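Technician wanted for the care of hand-held grippers, Parnwood workshop, Brostside

We are looking for one person who will look after our hand-held grippers and keep them in good working order. The post is part-time, 19 hours in the week, and starts in November. Applications are accepted until October 1, 2020.

About the work

At Parnwood we use two-finger grippers which a person carries in the hand while working with cloth: folding, lifting, putting on a pile. The recordings from this work go to our partners in Chala, where the same finger mechanism is mounted on an arm. For this reason each hand-held tool must open and close in the same way as the one in Chala. If a linkage has play, or if one pad sits a little lower than the other, the recordings of that day are of small use to them.

Until now Hubert Duda has done the maintenance beside his other duties. He will stay with you for the first three weeks and show you everything, including the bad habits of the older tools.

What you will do

Every morning, before the tools are given out, you clean the housings and the pads with a dry brush. Fabric leaves a lot of lint, and it likes to go into the pivots. You check the pivot screws of both linkage arms by hand and after that with the small torque driver. The screws must be tight, but the arm must still fall by its own weight.

After 1,000 closings the grip pads are changed, always both together. The old glue has to be removed completely – please have patience for this, a knife is not allowed. Then you close the fingers on the steel gauge and write the result in the book of that tool. We still keep the books on paper.

When a tool comes back with a fault, you take it apart, find the reason and repair it at the bench. Bigger damage goes to Gondwood, and you prepare the parcel and the fault note.

What we ask from you

1. Experience with small mechanics. Bicycles, sewing machines, cameras or clocks are all fine, a diploma is not necessary.
2. Steady hands and good near sight, with glasses or without.
3. Readiness to sit at the table with the operators for some hours each week. The fingers move differently when they come to soft cloth, and you should know this movement before you adjust anything. 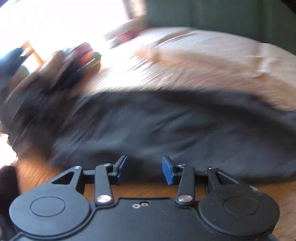 4. Enough English to write a short and clear fault note.

What we offer

A permanent contract after the trial time, your own bench by the north wall, and 50 per cent of your travel ticket. The hours can be divided over the week as it suits you, only the morning check has a fixed time.

How to apply

Please send one page about yourself to Stamatia Konstantinidis at the Parnwood office. Tell us about one thing you have repaired and how you found the fault. Photos of the repair are welcome – certificates can wait until the meeting.

Comments (3)

marek_t: Is the torque driver provided or should I bring my own tools?

S. Konstantinidis: All tools are provided. If you prefer your own screwdrivers you may bring them, but the torque driver must be ours.

Lindy: I mended knitting machines for years and lint in the pivots is very familiar to me. Page is on its way to you.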